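Teleoperation booth checklist: fruit-to-plate task
Prinus project, Bukesside workshop
Inspection sheet with comments, September

Fill this in before the first demonstration and again after any break longer than 40 minutes. Mark each line OK, FIX or N/A. Comments stay on the sheet so the next operator gets the benefit of them!

1. Booth and table

1.1 Table wiped and dry. OK
1.2 Wall panels closed, nothing leaning on them. OK
1.3 Only task objects on the table: one pink plate, one orange. OK
Comment: A few tiny dark specks on the white top. Try a damp cloth first, and if they stay put, note them and carry on. Please don't scrape. The Velwood top marks easily and we'd like to keep it looking this good.
1.4 Plate lying flat, empty, no chips on the rim. OK
1.5 Fruit firm, skin whole. OK
Comment: Real fruit is such a pleasure to teach with. The peel gives the fingers something to grip and every piece is a bit different, so the robot gets a proper variety of grasps to learn from. Swap it as soon as it goes soft.

2. Hands at rest

2.1 Both hands open, fingers up, palms clear of the table. OK
2.2 Wide gap between left and right hand before the operator takes over. OK
2.3 Neither hand touching an object. OK
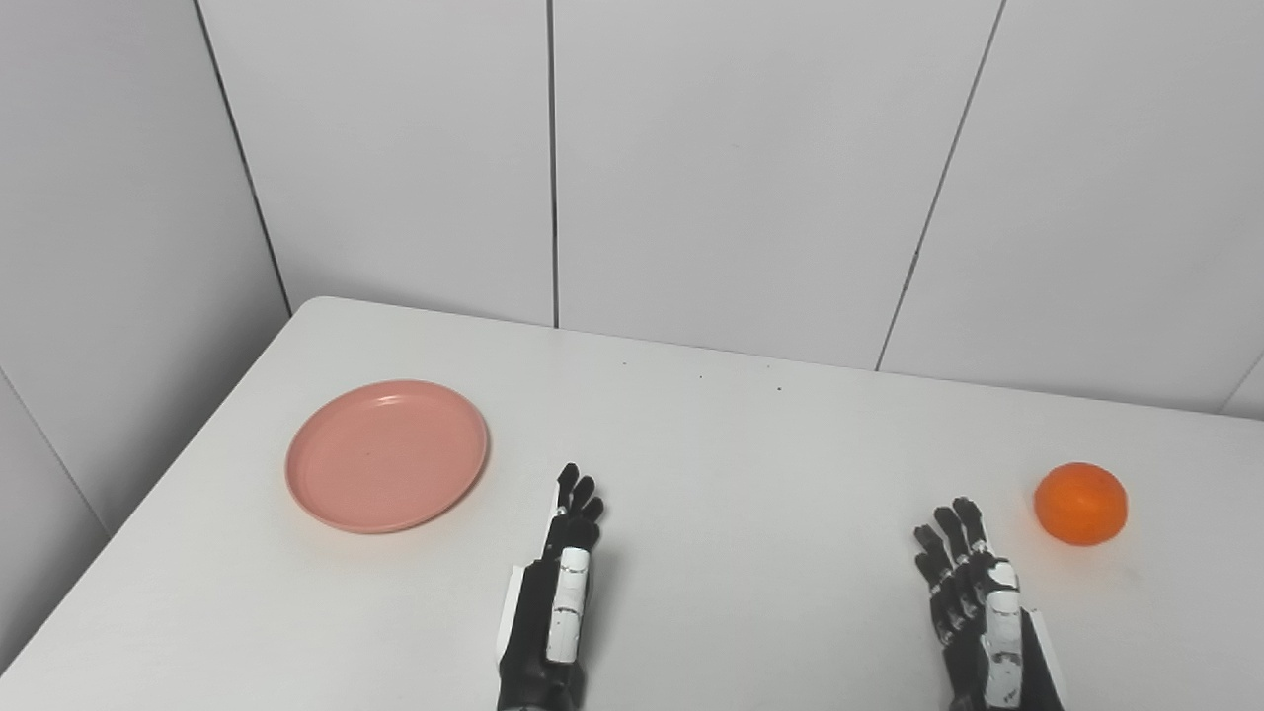
Comment: I love this start pose. It's easy to match with your own hands in the gloves, and the handover is much calmer than it was with the old folded one (anyone who remembers the twitch will know what I mean). Hold your own hands still for 3 full seconds before you press the pedal.
2.4 Finger joints move freely, each one curled and opened from the glove. OK
2.5 Thumbs checked separately. FIX
Comment: Right thumb lags a touch behind the glove. Fine for slow work. Recalibrate before the Meléndez trials.

3. Stopping and staying clear

3.1 Stop button within the operator's reach, pressed and reset once. OK
3.2 Second person has the spare stop button. OK
3.3 Arms hold position when the pedal is released. OK
3.4 Nobody leans over the table while the arms are live, not even to nudge the plate. OK
Comment: Tempting, I know! Pause, wait for the green lamp, then reach in.

4. During the demonstration

4.1 Left hand may work close to the plate but must not press down on the rim. OK
4.2 Right hand comes to the fruit from above, never sweeping across the table. OK
4.3 Fruit moved around between runs, near and far. OK
Comment: Do be generous with this one. Run 74 had the fruit in a really awkward spot and it's one of the best we have, with a lovely slow reach and a clean release.
4.4 Fumbled runs kept and tagged, not deleted. OK
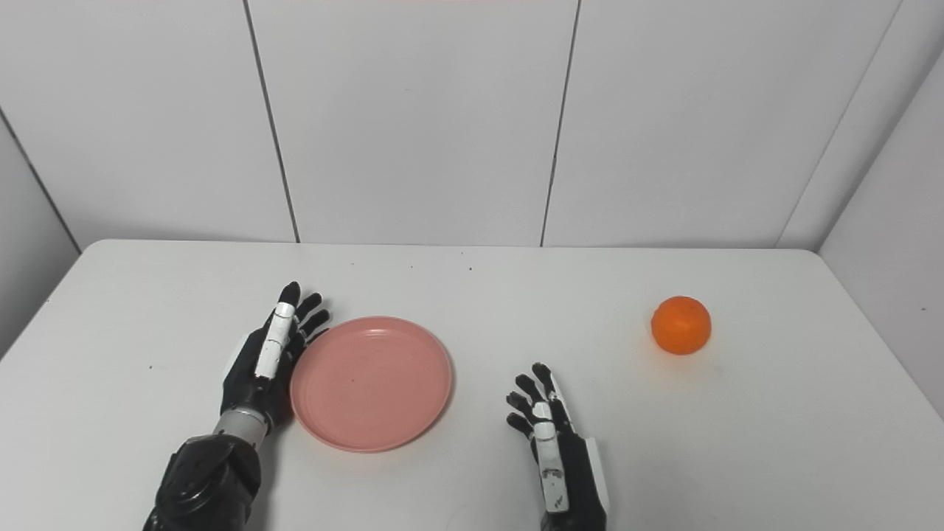

5. Closing down

5.1 Hands returned to rest before power off. OK
5.2 Gloves wiped and hung up, cables loose. OK
5.3 Run total written on the board. OK
Comment: 312 and climbing, brilliant work all round.
5.4 Fruit taken off the table overnight. FIX
Comment: Bowl by the sink, please.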